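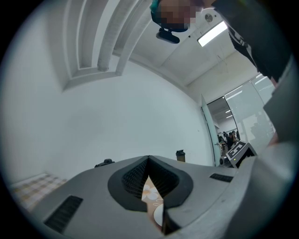 Search this title: Enter keyword Go

Print this page | E-mail this page

Chapter 4
Table Linens and Covered Surfaces

4.1 Scope of the chapter

A table covering is a flat textile laid over a working or dining surface to protect it, to dampen noise and to give a uniform ground for the objects placed on it. The chapter deals with woven and printed coverings for domestic tables: their construction, sizing, laying, loading and care. Upholstery fabrics are treated in Chapter 7. Plastic-coated cloths are mentioned only where their behavior differs from that of uncoated cloth.

The reader should already be familiar with the terms warp, weft, selvage and grain from Chapter 2.

4.2 Checked and printed grounds

Patterned coverings fall into two groups. In a woven check, the squares are formed by bands of colored yarn crossing at right angles, and the pattern is normally the same on both faces. In a print, the color is applied after weaving and is usually weaker on the reverse. Checks can also be printed, so the reverse should be examined before a cloth is classed as woven.

Checks in closely related shades, such as pale yellow, beige and white, have low contrast and show crumbs less than a plain white ground does. They also supply a visible reference for alignment. A line of squares that drifts away from the table edge shows that the cloth has been laid off grain or has been pulled during cutting.

Printed florals are common on runners, mats and covers used in the same room. White petals on a beige or light brown ground can be combined with a pale check without difficulty, provided the two motifs differ clearly in scale. Haddad and Wibisono, in the Murkosum course notes, call this the scale rule and apply it to curtains as well.

4.3 Sizing

The overhang, or drop, is the length of cloth hanging below the tabletop. Cloth width is found by adding twice the drop to the width of the table, plus the hem allowance.

Worked case. A table 900 mm wide is to have a drop of 230 mm on each side. The finished width is 1,360 mm. With a 20 mm hem allowance on each side, the cut width is 1,400 mm. Shrinkage of up to 4 percent should be added for unwashed cotton - the label figure, if given, takes precedence.

4.4 Loading

Upright objects with a small base, such as bottles and tumblers, are the least stable items on a covered table. A fold under the base reduces the contact area and tilts the object. Before loading, the cloth is smoothed from the center outward, and tall items are set well back from the edge. Where a table stands against a wall, the wall side is the usual position for them.

A cloth that slides on a smooth tabletop needs an underlay. The underlay is cut 23 mm short of the tabletop on every side so that it does not show at the drop.

4.5 Terms used in this chapter

Drop: the part of the cloth below the tabletop.
Ground: the base color or weave on which a motif appears.
Underlay: a cloth or pad placed beneath the main covering.
Repeat: the distance between one motif and its next occurrence.

Section 4.6 sets out the Gostwood method for measuring the repeat on a finished cloth. A steel rule and a flat surface are required.

Share (23) | Comments (4)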